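Ticket 534: Open day demo, left gripper reads "closed" while jaws are open
Project: Mahuika tabletop station (hand-held pair)
Opened by: Gwendolyn Oyelaran
Priority: High until the open day, normal after
Status: Closed, one follow-up

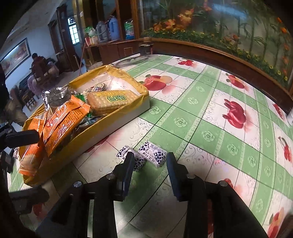 Darcy Ruawai replied:
Before anyone opens up the hardware, please say which software build the logger was on. We had the same symptom at the Plullside visit in July and it was a stale calibration file. The grippers were fine.

Gwendolyn Oyelaran:
Build 228, same as the bench. Details as follows.

Task for the visitors: pick up wrapped candies from the tablecloth and put them in the snack box. One person works both grippers. Each recording is one candy. The live plot on the laptop shows jaw width for left and right so that guests can see the numbers move while the demonstrator works.

Expected: both traces go up when the jaws open and down when they close.
Observed: right trace correct. Left trace stays at the closed value for the first part of the recording, then jumps to the right value. The jump is not tied to any movement of the hand.
Frequency: 29 recordings in the rehearsal, fault present in most of them. Never on the right.

Tried so far:
Restarted the logger. No change.
Swapped the two USB cables. Fault stayed on the left.
Swapped the ports on the hub. Fault stayed on the left.
Wiped the finger pads and checked the jaw travel by hand. Moves freely, no change in the trace.

Darcy Ruawai:
Cable and port are ruled out, then. Check the date on the left calibration file. If it is older than the build, delete it and run the zero routine again, jaws fully closed and then fully open, 2 passes. Do it with the grippers held in the air. If a jaw is resting on the table or on the rim of the box, the closed value comes out wrong.

Gwendolyn Oyelaran:
Left file is older than the build. Right file is newer. Deleted the left one and ran the routine. The first attempt failed with "range too small." The second went through.

New result: left trace follows the jaws from the start of the recording. There is still a short delay against the right, visible on the plot if both are closed together.

Dela Amegashie:
The delay is a separate issue. The plot window reads left and right in turn and draws them when it gets them. The saved file has proper timestamps. Open one of the new recordings in the Rallomano viewer and compare there. If the two line up, leave it alone for the open day.

Gwendolyn Oyelaran:
Compared three. They line up in the viewer. Leaving it.

Two other points from the rehearsal, logged here so they are not lost:

1. The shiny wrappers and the gloss on the tablecloth. Tracking dropped out twice when the demonstrator leaned over the box. I don't know if the reflections did it. Aparecida Peixoto wants to keep the setup as it is, with the home objects and the patterned cloth, and I agree — visitors respond better to it than to gray blocks on a bench.

2. Small candies tend to turn when they are pinched near the crimped end. Tell guests to close on the middle. This is a technique problem and needs no ticket.

Dela Amegashie:
For 1, send me the two recordings with the dropouts. Don't change the exposure before the visit.

Update, March 6, 2022, after the open day
Gwendolyn Oyelaran:
Ran all sessions on build 228 with the new left calibration. No false "closed" readings. One dropout in tracking, recovered without a restart. Rochelle Katene asked if guests could see the raw file as well as the plot, so we opened one in the viewer at the end of each session. That took longer than the demo did and should be on the schedule next time.

Resolution: stale left calibration file, replaced.
Follow-up: the installer should warn when a calibration file is older than the build. Assigned to Darcy Ruawai.

Darcy Ruawai:
Accepted. I will add the check to the start script — the installer doesn't know where the files are kept on the Rarkum laptops. Closing this one.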